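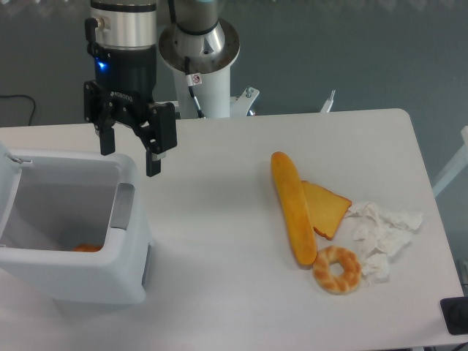 Renthorpe bakery chain buys a robot subscription for its break rooms

October 3, 2023

Renthorpe, a bakery chain with 30 shops, has signed up for Gever, a monthly service that supplies a robot arm to clear break room tables. The staff who currently do this for free were informed by memo.

Gever is sold by Korkano, which handles the arm, the setup and the training of the software. Renthorpe pays $2,408 a month per site and is starting with five sites. The brochure promises "a new relationship with crumbs."
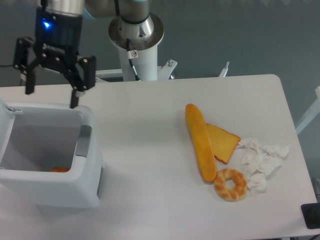 Korkano's sales pitch leans on the fact that lunch leftovers are hard to sort. A roll can be trash or somebody's dessert, and the software is asked to tell which. Training takes place on a plain white table, where the supplies run to a long golden roll, a slice of toast, a twisted ring of bread and a crumpled tissue, with an open bin standing to the left. Mafalda Meireles, who manages the Gever account at Korkano, called the tissue "our most demanding customer." She declined to rank the breads. 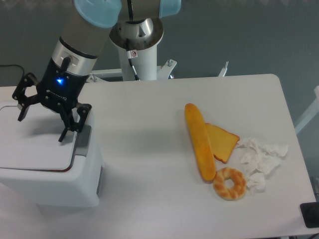 Does the arm need someone standing next to it?

During the trial, a staff member has to be in the room and within reach of the stop button. Korkano expects to drop that rule in January for sites with a clean record, and will then charge extra for the privilege.

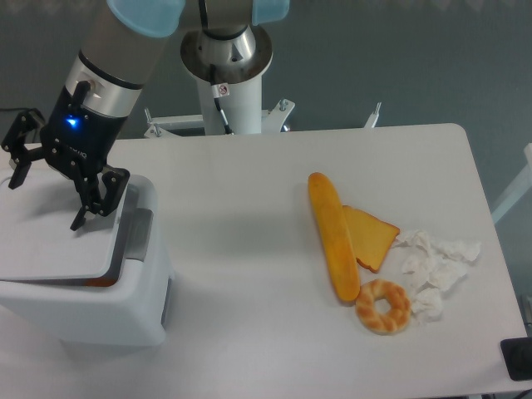 The extras are where the bill gets interesting. The base plan covers one table and one bin. A second bin, for recycling, is a paid add-on, and so is cleanup after seven in the evening. Rival Lumenta offers both at no charge but asks customers to sign for three years, a long time to commit to anything that handles toast.

Thaddeus Pennington, operations chief at Renthorpe, said the chain would judge the service on hours saved and on complaints. One complaint has already come in, from a shop manager whose sandwich was on the table when the installer arrived. The installer, Pennington said, had thrown it out by hand.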